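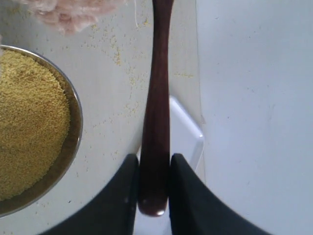 The dark handle, and a bowl of the yellow stuff.

I have been meaning to write about the spoon drawer for weeks, and since it rained all of Sunday, 21st September, and I had nowhere to be, I finally tipped the whole drawer out on the kitchen table and sat down with a pot of tea.

My favorite by a long way is the one with the reddish-brown handle, the shiny one that gets a little fatter toward the middle and ends in a nice round tip. I bought it in May at the Tostatau flea market, from a box of odds and ends under a table, and I paid 4 euros for it (the man wanted more, but he was packing up and I think he liked my hat). It sits in the hand so well! I have stirred a great deal of porridge with it since, and a lot of millet, and one very unfortunate custard.

Millet is the other thing I wanted to talk about, because people keep asking me how I get mine fluffy. I learned from Rajeshwari Reddy, who lived across the landing from us when we first moved to Geltow and who could not bear to watch me boil it like pasta. Her way is to toast the dry grains first in a wide pan, with a small spoonful of butter, and keep them moving the whole time until the kitchen smells like popcorn. Then you pour in hot water, twice as much as you have grain, add salt, put the lid on and turn the heat right down. Leave it until the water is gone, take it off the stove and let it sit for another 10 minutes with the lid still on. Don't peek. I always peek, and she always knew.

Anyway, the spoons. I washed them all by hand, dried them with an old dish towel and stood them up in a jar on the windowsill overnight. The plain ones got a rub with a bit of oil the next morning. The glossy ones I leave alone, they only go sticky if you oil them, as I found out with a salad server that belonged to my aunt and that I still feel bad about.

Two of the old ones had cracks and went into the kindling basket. The rest are back in the drawer, lying the same way for once, and I give it until Friday.

Next week I want to try the millet with plums, if there are any left on the tree.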